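Publié en août par Dandedcombe dans Automatisation de laboratoire

Journée portes ouvertes Cenano : que conclure d'une démonstration de manipulation de verrerie ?

Bonjour,

Je gère un petit laboratoire de travaux pratiques de chimie et j'ai assisté à la journée portes ouvertes de Cenano, sur leur site d'Estia. La démonstration de 14 h portait sur la préparation automatisée de postes de TP : un bras à pince parallèle, piloté par leur logiciel Ki, et de la verrerie à répartir entre le plan de travail, des supports et des bacs. Cenano a transmis aux inscrits des vues prises au niveau de la pince.

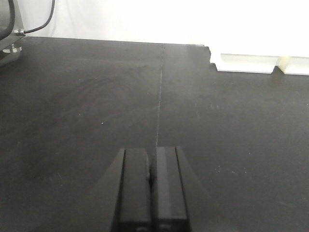
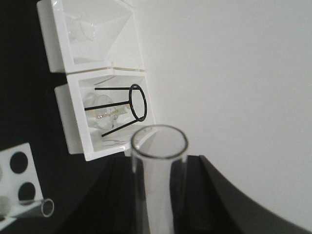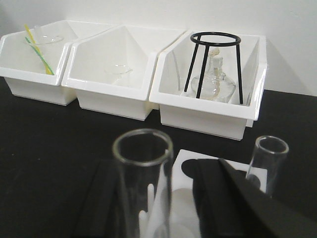
Un visiteur a demandé si le cycle aurait été le même avec des tubes d'un autre fournisseur, et l'animateur a répondu que les diamètres étaient déclarés à l'avance dans Ki, avec une tolérance de 2 mm, et que tout ce qui sortait de cette plage devait faire l'objet d'une nouvelle fiche objet. Je n'ai pas pu obtenir davantage de détails, la séance étant limitée à 20 minutes.

Mon besoin est le suivant : 12 postes identiques à préparer avant chaque séance, avec tubes à essai, support, trépied, lampe à alcool et petites coupelles. Le rangement en fin de séance serait un plus. Je précise que la verrerie est propre et vide à ce stade, il n'est pas question de faire manipuler des réactifs par la machine.

Mes interrogations portent sur trois points :

– Le verre transparent sur fond blanc est-il réellement détecté par la caméra, ou bien la machine travaille-t-elle sur des positions apprises ?
– Une pince à mors plats suffit-elle pour des tubes à essai, ou faut-il prévoir des mors spécifiques ?
– Quels chiffres demander au fournisseur pour pouvoir comparer avec d'autres offres ?

Merci d'avance.

Réponse de paillasse_sud

Pour le premier point, une démonstration ne permet pas de trancher si la position de départ des objets n'est pas modifiée devant le public. Demandez à déplacer vous-même un tube de quelques centimètres entre deux cycles, puis à le tourner, puis à le coucher. Si la machine fonctionne sur positions apprises, elle échouera dès le premier déplacement. Si elle utilise réellement la vision, elle tolérera les deux premiers cas et probablement pas le troisième.

La verrerie transparente reste un cas difficile. Une caméra couleur classique voit surtout les bords et les reflets, et une caméra de profondeur renvoie souvent la distance de ce qui se trouve derrière le verre. Un plan de travail noir mat aide beaucoup pour les tubes et les éprouvettes, car les bords ressortent en clair. Un bac blanc donne l'effet inverse : une coupelle en verre posée au fond y est à peine visible, même à l'œil. Dans votre liste, c'est donc l'objet qui me paraît le plus risqué. Si vous avez le choix, prenez des bacs foncés ou mettez une feuille noire mate au fond.

Vérifiez également l'éclairage. Un local de démonstration est éclairé de façon homogène, sans fenêtre basse. Dans une salle de TP orientée au sud, les reflets se déplacent au cours de la journée et le taux de réussite à 9 h ne vaut pas pour 16 h.

Pour les mors : des mors plats conviennent si l'effort de serrage est réglable et s'ils sont revêtus d'un matériau souple. Sans revêtement, le contact se réduit à deux lignes sur la paroi et le tube peut pivoter pendant le transfert. Des mors en V centrent mieux un cylindre, mais ils sont moins pratiques pour un trépied ou une coupelle. Il existe des mors mixtes – plats à l'extrémité, en V plus haut – qui règlent une bonne partie du problème.

Pour les chiffres, demandez :

– le nombre de cycles complets réalisés sans intervention, sur une série de 1000 ;
– le nombre de pièces cassées sur la même série, par type d'objet ;
– la durée d'un poste complet, reprises sur erreur comprises ;
– le comportement en cas d'échec de saisie (nouvelle tentative, arrêt, appel opérateur) ;
– le temps nécessaire pour créer une fiche objet, par vous et sans l'aide du fournisseur.

Le dernier chiffre est rarement communiqué spontanément. C'est pourtant celui qui détermine le coût d'exploitation quand on change de référence de verrerie.

Réponse de mikado

J'y étais aussi, le matin. Très bien présenté mais c'est lent. Pour 12 postes, vous aurez fini à la main bien avant la machine, à mon avis.

Réponse de Rotule

La vitesse n'est pas le bon critère si la préparation se fait la nuit. Ce qui compte alors est l'autonomie sans surveillance, et donc la gestion des échecs citée plus haut.

Deux compléments. D'abord la sécurité : une cellule en libre accès dans une salle fréquentée par des élèves impose une analyse de risques propre à l'installation, même avec un bras dit collaboratif. La déclaration du fabricant porte sur le bras et ne couvre ni la pince ni la pièce tenue. Un tube cassé dans les mors est un objet coupant en mouvement. Prévoyez au minimum un capotage ou un verrouillage de la porte du local pendant le cycle.

Ensuite la lampe à alcool. Faites-la transférer vide et remplissez-la à la main. Je n'accepterais pas un transfert de lampe remplie par une pince à deux doigts, quel que soit le fournisseur.

Pour l'insertion dans le support, faites mesurer le jeu entre le tube et le trou. Avec un jeu faible, il faut soit une compliance au poignet, soit une stratégie de recherche du trou, sinon la casse se produit à la descente.

Commentaire de Dandedcombe

Merci pour ces éléments. J'ai demandé à Cenano un essai avec ma propre verrerie et des bacs gris foncé. La série de 1000 cycles leur a semblé longue, ils proposent de commencer plus modestement. Je compléterai cette page après l'essai.

Contact – Signaler un contenu – © Les contributeurs – Haut de page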